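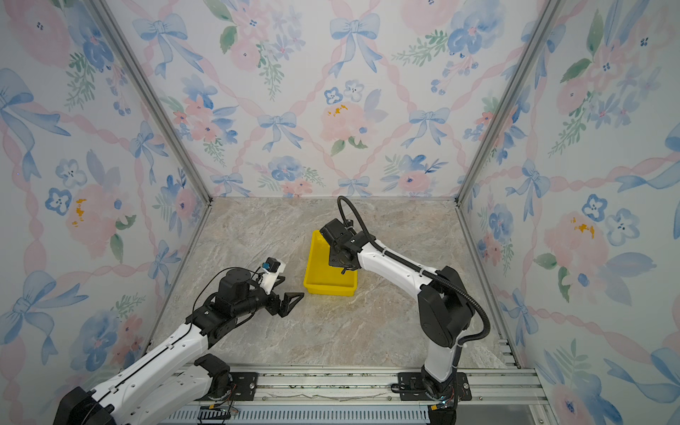 Issued by the Kastasell press desk, Tuesday

News > Press releases > Research

Two-arm training method improves results on small parts

Researchers at Kastasell have published a method for teaching a pair of robot arms to work around the same tray without getting in each other's way. The method, called Umali, was developed with the engineering firm Dollerell.

Most systems of this type learn both arms' movements as one long sequence. Umali splits each demonstration into short stretches and learns when one arm should wait for the other.
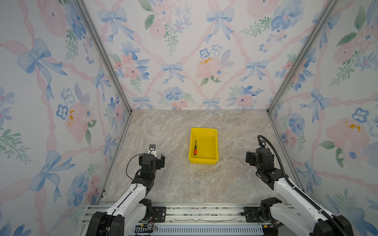 The team recorded 1697 demonstrations with hand tools and a shallow tray, and set 900 of them aside for the first round of training. The rest were added in 4 stages. Collisions between the arms fell by 13 per cent compared with the team's earlier method, Rundia, trained on the same recordings.

Patterned walls and a marble-effect surface were used throughout – plain backgrounds had made the earlier results look better than they were. The views from the wrists are fed to the system together with a fixed view of the whole cell.
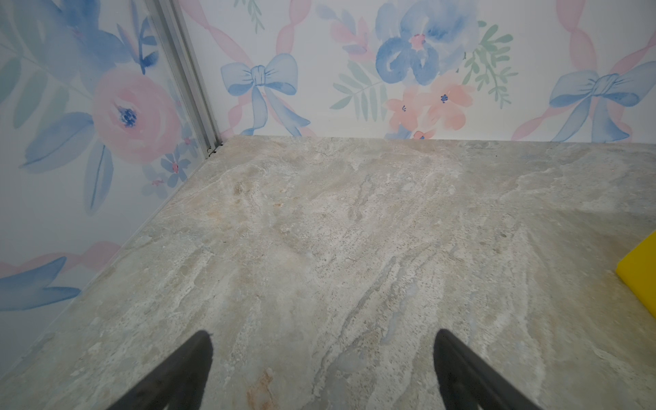
View from a wrist camera, with the gripper fingers open above the work surface.

The method still struggles when a tool lies against the side of the tray. Work on this will continue until July, when the training code will be released.

Contact: Kastasell press desk | © Kastasell | Back to top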